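Section 4. Setting up the table and mat

Read all of section 4 before you unroll anything. Takes 22 minutes if the table is already clean, longer if it isn't.

You need:
The Eseck table mat, gray
The table, legs locked
One Ileck bin, white, with lid put away
A dry cloth and a damp cloth
Practice produce from the Fesuretti pack, or the real thing

4.1 Laying the mat

1. Clear the table. Everything, including the stuff along the back.
2. Wipe with the damp cloth, then the dry one. Crumbs under the mat make lumps and round items will roll off them.
3. Unroll the mat gray side up. Start at a short end. If the ends curl, roll it backward for a minute and try again.
4. Line it up so a strip of the table's wood edge shows. Don't let the mat hang over, it catches on sleeves.
5. Smooth from the middle out with flat hands. Bubbles go to the nearest side.

Note: the mat is not a cutting board. Knives go on the Eide board, see section 6.

Caution: no hot pans on the mat. It marks and the marks stay.

4.2 Bin and produce

6. Put the bin in a back corner, long side facing you. Handle cutout has to stay reachable.
7. Check the bin is empty. Old peelings, labels, rubber bands — out.
8. Put one item on the mat, well in from the edges. One only for the first go.
9. Leave the rest of the mat bare. Bags and cups go on the side shelf.

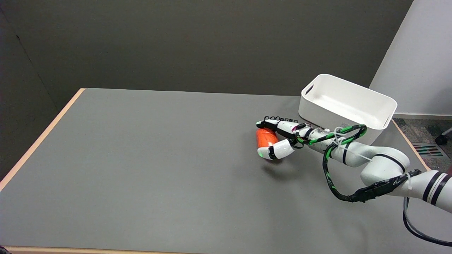
Fig. 4. Mat, bin at the back, one orange item on the table.

10. If the item rolls by itself, the table is not level. Turn the foot on the low side until it stays put, then check agian from the other end.
11. Add more items once the first one sits still. Space them out so they don't touch. Long ones like carrots lie flat, don't stack them.

Caution: max load for the bin is 3000 g. Past that the handle bends when you lift with one hand. Use two.

4.3 Packing up

12. Items out first, then bin, then mat.
13. Damp cloth over the mat, let it air dry. Do not put it away wet, it will smell by morning.
14. Roll loosely, gray side out. Never fold. A fold line takes weeks to go and sometimes dosen't.

Note: replace the mat after 50 washes or when the corners lift, whichever comes first. Write the first use date on the underside in marker.

Spare mats and bins: ask Nantana Thepsuriya. Wobbly table feet: Joonas Kiiskinen, mornings are best, before 10. Next parts order goes out in July so get requests in early.

Go on to section 5, Sorting by size.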